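Pocket tissue

A pocket tissue is a small, folded sheet of soft paper sold in a sealed packet that can be carried in a coat, bag or desk drawer. It is used mainly for wiping the nose, and also for cleaning glasses, drying hands and blotting small spills. Pocket tissues belong to the same family of goods as boxed facial tissues, paper napkins and toilet paper, but they are usually thicker and stronger than any of these.

Material

The paper is made from wood pulp, recycled fiber or a mix of the two. Some makers also use bamboo. The pulp is spread as a thin wet layer on a moving screen, pressed, and dried on a large heated cylinder. A blade then scrapes the dry sheet off the cylinder, which gives it the fine wrinkles known as creping. Creping makes the sheet softer and lets it stretch a little before it tears.

Single sheets are weak, so two or more are joined to make a finished tissue. Each layer is called a ply. The plies are held together by pressing a pattern into the edges, often a row of dots or short lines. Most pocket tissues also contain a small amount of wet-strength resin — the reason they hold together when damp and break up slowly in water.

Folding and packing

Sheets are cut to size, folded several times and stacked. The stack is then wrapped in thin plastic film and sealed at both ends. Many packets have a resealable flap, a strip of film with weak glue that can be lifted and pressed down again. Others have a line of small cuts that the user tears open. Packs of 10 tissues are common in shops, and the single packets are often bundled in a larger outer wrap.

The film is usually printed. Flowers, leaves and plain bands of color are frequent designs, and the maker's name is placed on the front or on a side panel.

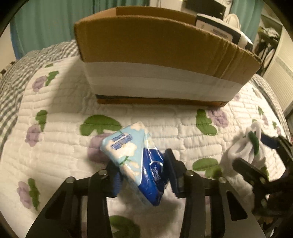

Can pocket tissues be flushed down a toilet?
They should go in the trash. The wet-strength resin keeps the paper from falling apart quickly, and the tissues can collect in pipes and pumps.

Additives and scents

Some tissues are treated with lotion, aloe or balm to reduce soreness. Others are scented with menthol, eucalyptus or mint. People with sensitive skin or allergies are often advised to choose plain tissues. Treated tissues are a poor choice for eyeglasses and screens, as the lotion leaves a film on the surface.

Sale and free distribution

Sales rise in the cold months and usually peak in January. A second, smaller rise comes in the pollen season. Pocket tissues are sold in supermarkets, drugstores, gas stations and vending machines.

In some countries they are also given away as advertising. A printed card or label is slipped under the film, and the packets are handed out near train stations and shopping streets. In Tokdale the practice grew large enough that the town set rules for it, and a company handing out more than 200 packets in a day needs a permit. The stretch of Penrose Street closest to the station is closed to all such handouts.

Brands

Plollia and Bistia are two makers that sell pocket tissues under their own names. Plollia offers 29 printed wrapper designs, most of them with flowers. Bistia sells only unscented tissues in plain film.
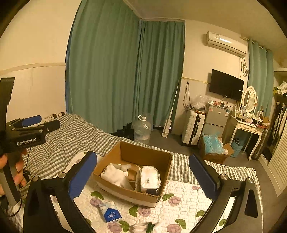
This page was last edited on 14 May 2019.

Disposal and environment

Used tissues are normally not accepted for paper recycling. The fibers are too short to be used again, and the paper is soiled. Plain tissues can go into compost where local rules allow it — those with lotion or scent are better left out.

The plastic film is a separate problem. It is light, easily blown about, and often too small for sorting machines to catch. A few makers have moved to paper wrappers, which tear more easily in a pocket and give less protection from moisture.

See also

Facial tissue
Handkerchief
Paper napkin
Wet wipe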